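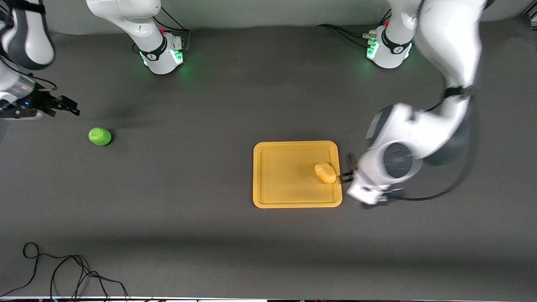

Subject: Re: [cell-practice] Draft 3, section 4: shared zone and cable dress
From: Lalit Prajapati
Date: March 30, 2018

On the shared-zone wording, the Ondelby group wrote:

> Section 4.2 says that only one arm may be inside the shared zone
> at a time. We read this as covering the tool as well as the wrist.
> Is that the intent? On a two-arm table the zone takes in most of the
> tray, and an idle arm parked with its gripper open is still close
> to the boundary. We would also like to drop 4.5 (cables on the work
> surface). The arms never go to that part of the table.

Yes, the tool is included. The zone is checked against the outermost point of the gripper with the fingers fully open. If the fingers are closed in the park pose, the open width still applies. I will add "fully open" to 4.2 so it can't be read the other way.

Parking near the boundary is allowed. The required gap is 96 mm from the open fingertip to the zone edge, measured in the plane of the table. Draft 2 had 47 mm, which Skulitz objected to on the grounds that it left no room for calibration error on both arms. The park pose should be stored by name and not typed into each task program.

I don't agree with dropping 4.5. Loose cable on the table is a problem even where no motion is planned there, because a recovery move after a protective stop may not follow the planned path. Proposed text:

4.5 Cables lying on the work surface shall be tied down or covered. Where this is not practical, the area they occupy shall be entered as a keep-out region for both arms, up to a height of 900 mm.

4.6 A cable run along the outside of an arm shall be clipped on each side of every joint it crosses. Slack shall be checked at the joint limits, not at the park pose.

4.6 is new. Bisht asked for it in June and it was left out of draft 3 by mistake. The slack check takes a few minutes per arm and should be repeated whenever a gripper is changed.

Two smaller points:

Status lights on the base are not to be used as proof that an arm is safe to approach. Their colors differ between makers. See 6.1.

Comment 19 (Lurnasach, on tray fixing) is still open. My view is that an unfixed tray is fine if the task locates it before each pick. Objections to the list, please, with replacement wording.

Lalit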